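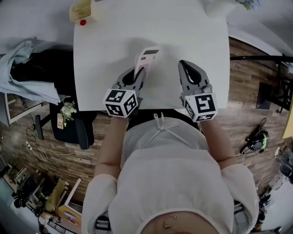
Photo: Shewit Bogale, 9 Nov 2018

A pocket calculator is a small electronic device for doing arithmetic, light enough to be carried in a bag or coat. Most models add, subtract, multiply and divide, and many also have a percentage key and a simple memory.

Display and keys

The result is shown in a strip at the top, most often a liquid crystal display. Cheaper models show eight digits, while those sold for office use may show 12. The number keys are set out with 7, 8 and 9 in the top row, the reverse of the order found on most telephones. Cases come in many colours, white and black among them.

Power

Early pocket calculators had glowing displays that drained their batteries quickly. Liquid crystal displays use far less power, and a single button cell can last for years. Some models have a small solar panel as well – these are usually labelled as having two power sources.

Order of working

Basic calculators carry out each step as it is entered. Keying 2 + 2 × 6 on such a model gives 24, but a scientific calculator, which multiplies first, gives 14.

Use in schools

Practice varies from place to place. In many schools pupils sit one mathematics paper without a calculator and another with one.

See also: Abacus, Adding machine, Slide rule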